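Hista Club Kit -- simulated two-arm robot for school teams

Hista is a software package for robotics clubs which want to train for the Polmont student competition but have no real robot in the school. One license is for one team of up to eight students. It includes the robot model with two arms, the furnished rooms and the task editor.

In the package:
Robot model, two arms with grippers
Room set "Romine"
Teacher guide, 60 pages
License for one school year, starting in September

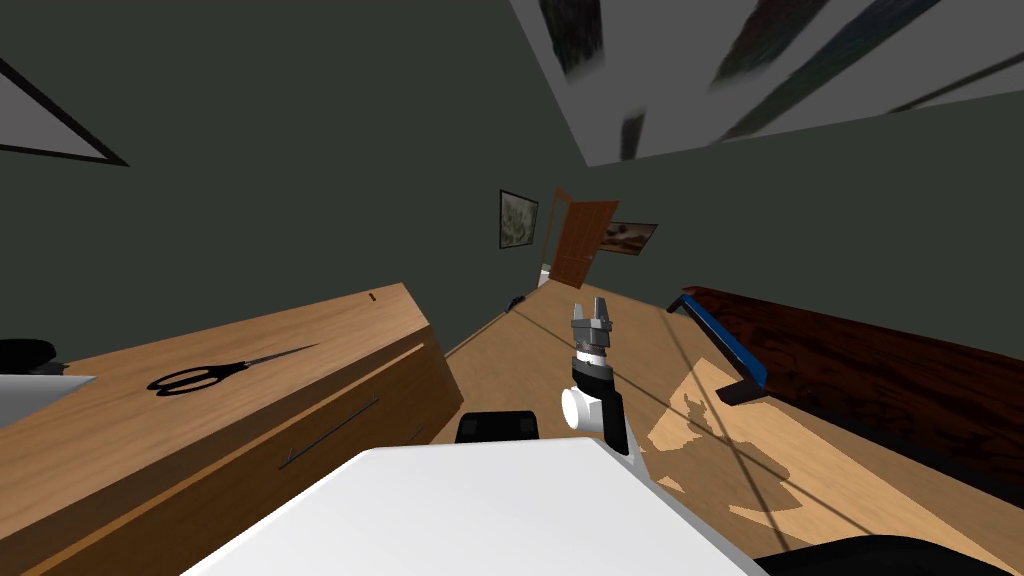
The tasks are written by Mimoza Todorova, who leads the robotics class at the Grgić school, and they go from easy to quite difficult. In the first lesson students only open and close the gripper and learn to drive the base between the furniture. After this come the objects. Thin things are the hardest, for example scissors lying flat on a desk, and the teams usually need over two lessons for them. Drawers with a long handle are a good next step -- the fingers must come at the correct angle.

The program works on normal classroom computers. A graphics card is recommended, but with lower quality of shadows you can work also without it.

Please write the name of your school in the order form. Delivery is by download link.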